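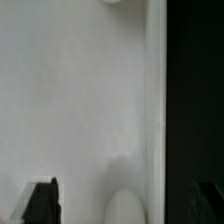 2 min read

White cupboard, mottled patches on the side panel - clean, paint or leave alone?

Pavithra Sastry
21/01/2023

Hello all, hoping someone can settle this before I waste a whole weekend on it. We've taken over my aunt's flat and the tall cupboard in the hall is staying, mostly as I can't face getting it down two flights of stairs. It's a sort of greyish white and the big flat side has these faint lighter and darker patches all over it. You really have to get your nose right up to it to see them, but once you've seen them you can't stop! The narrow strip down the edge is a much brighter white, a bit bluish even, and next to it the panel looks like it could do with a wash.

I've been over it with washing-up liquid and warm water and it made no difference that I could see. I don't know if it's painted or some kind of plastic coating. No label on it anywhere. My aunt thinks it came from Beltora, but she also thinks the kettle did, so make of that what you will.

Can I get the panel to match the edge, or should I just paint the lot? I'd like to keep coats and the hoover in there and I'm not after perfection. Budget is small.

Viewed 2369 times

Manikandan Mudaliar

I'd find out what it is before you buy anything. Pick a spot low down at the back, put a drop of meths on a cotton bud and rub it for a few seconds. If white comes off on the bud it could well be emulsion. If nothing comes off you've either got an oil-based paint or a factory finish, and those two are harder to tell apart. Try it again somewhere else if you're not sure, and open a window.

The different whites don't surprise me at all. The edge on a lot of cupboards is a separate strip, made and fitted separately, and it very often starts out a slightly different shade from the big panel. Then one ages quicker than the other. I had a wardrobe where I scrubbed the side for an entire evening trying to bring it up to the same white as the edging and all I got was a sore shoulder and a shiny patch. So please don't go at it with a scouring pad or one of those magic sponges - they're a very fine abrasive and on a matt surface you'll see every place you've been.

If you do want to paint it:

Wash it with sugar soap, rinse, leave it overnight.
Rub it down lightly with 240 grit, then wipe off all the dust.
One coat of a primer meant for shiny or awkward surfaces, even though yours looks matt.
Two thin coats of satin with a small foam roller, edge strip included, so it all ends up the same white.

Go gently along the join where the strip meets the panel, as paint likes to sit in there and go lumpy. I run a dry brush down it straight after rolling. And leave the doors open as long as you can stand it. Mine felt dry the next day, and I hung a coat against it, and I've still got the fluff.

Fendutness

just paint it. did mine in july with leftover radiator paint, looks fine

Pavithra Sastry

Thank you both! Tried the cotton bud round the back and nothing came off, so I'm going to treat it as a factory finish and get the proper primer. I had already bought the magic sponge, so that's gone under the sink for the bath. Do I need to do the inside as well, or can I stop at the edge? It's so dark in there with the hall light off that I doubt anybody would see.

Manikandan Mudaliar

Stop at the edge. Run some masking tape down the inside of it and pull it off while the last coat is still a bit tacky.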